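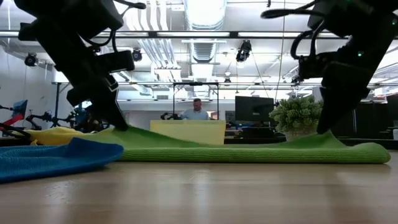 Section 4. Caring for Microfiber Cloths

4.1 Before the First Wash

New cloths carry loose lint from cutting and should be washed once before they are used on glass, polished metal or lacquered surfaces. The instructions in this section apply to all cloths supplied with the Fluvdale Surface Care Set. Cloths from other suppliers may be washed in the same way if their labels permit it.

1. Remove all paper bands and stickers.
2. Sort the cloths by color. Each color should be assigned to one kind of work and kept to it.
3. Shake each cloth outdoors or over a waste bin.
4. Set aside any cloth that has been used with wax, oil or floor polish. These must be washed alone.

Note: The color plan printed inside the lid of the storage box is a suggestion. A household or office may adopt its own plan, provided that cloths used in bathrooms are never used in kitchens.

4.2 Machine Washing

1. Load the cloths without crowding the drum. Do not include cotton towels, fleece or other items that shed lint.
2. Add liquid detergent only. Measure half the amount given on the bottle for a normal load.
3. Select a warm wash, no higher than 91 degrees Fahrenheit for colored cloths.
4. Select a spin speed of 400 revolutions per minute or the nearest lower setting.
5. Run one extra rinse. 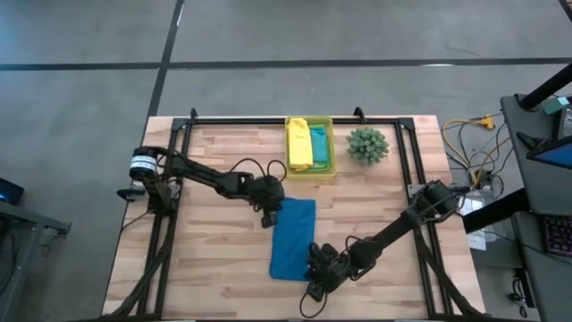
Cloths should be taken out promptly at the end of the cycle. A cloth left in a closed drum overnight will take on a stale smell and will need to be washed again before use.

Caution: Do not use fabric softener, dryer sheets or chlorine bleach. Softener coats the fibers and leaves streaks on glass. The coating may require several washes to remove.

Caution: Do not pour Brarnier Concentrate directly onto dry cloths. Dilute it first as described in Section 3.

4.3 Drying

1. Hang the cloths over a rail or line, away from direct heat.
2. If a dryer must be used, choose the lowest heat setting and clean the lint screen beforehand.
3. Do not iron. Pressing with a hot iron flattens the fibers, and the damage is permanent.

Large cloths – those sold under part number 422 – hold more water than the standard size and should be given additional time on the line. A cloth that feels cool to the touch is usually still damp and should not be put away.

4.4 Folding and Storage

1. Lay the cloth on a clean, dry table and smooth it from the center outward.
2. Fold it in half, and then in half again.
3. Store the folded cloths in the box with the folded edge facing up.

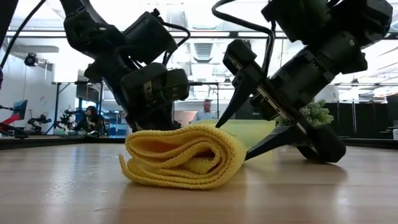
Yellow microfiber cloth with a ribbed weave.

Keep the box closed when it is not in use. Cloths stored on open shelves collect dust, which can scratch soft finishes such as those in the Mahmoudi and Cisterari furniture lines.

4.5 When to Replace a Cloth

Replace a cloth when its edges have come apart, when it no longer picks up water from a flat surface, or when it feels stiff after a correct wash. Worn cloths may be kept for rough work such as wheels and garden tools – mark them clearly and store them apart from the rest.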